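Urio releases revised kitchen benchtop storage range

Ninevcombe, October – Urio has released a revised version of its benchtop storage range for domestic kitchens, following a review of returns and customer correspondence from the previous series. The range is supplied through Skodham outlets and the Onus trade catalogue.

The range covers bamboo organisers and cutting boards intended to share bench space with small appliances. According to product manager Soudabeh Hassanpour, most customer correspondence concerned depth.

"A toaster, a board and a drawer unit will compete for the same strip of bench in front of the tiles," Hassanpour said. "We set the drawer travel so it can be opened fully over a board without the unit being shifted."

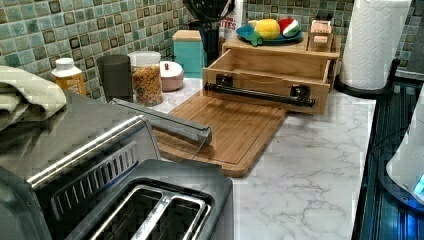
Drawers were cycled 2000 times in the Ninevcombe workshop under a load of 5 kg. Runner wear was measured at the end of each test and fell within the limit set for the range. Pull handles are fixed through the drawer face and can be tightened with a standard Phillips-head screwdriver.

Workshop supervisor Emrys Gough said the finish had also been changed. The earlier oil was prone to marking where damp tea towels were left on the timber-look surfaces – the replacement is a harder wax blend which cures overnight and can be recoated at home.

Care instructions are unchanged. Boards should be wiped down, dried upright and kept out of the dishwasher. Organisers should be kept clear of the cooktop and should not be placed on top of a toaster or other heating appliance.

The first production run consists of 3049 units, of which 508 are reserved for trade orders. Replacement handles and runners will be stocked separately.

Trade enquiries: Faith Mutiso, Urio
Media enquiries: Godfrey Swai, Urio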